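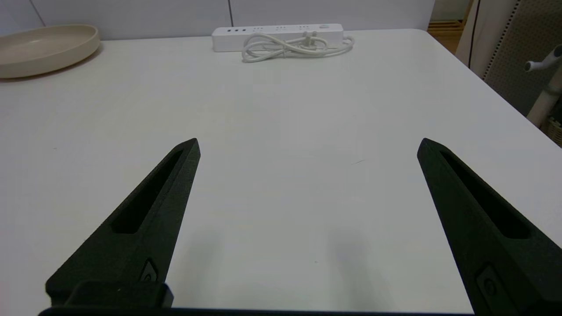 People who build a robot arm at home spend their money in the wrong place. They buy better motors, then fit whatever gripper came with the plans. I did the same with my Clurnen build, and it cost me most of February.

Fingers should come first. They are cheap to print and easy to swap, and they decide what the arm can pick up. I went through 14 pairs before I settled on a long, narrow tip. Svend Kragh, who shares the workshop with me, thinks this is a waste of filament — he would fix the control code and leave the plastic alone. He may be right about my code. I would still print another pair before I bought another motor.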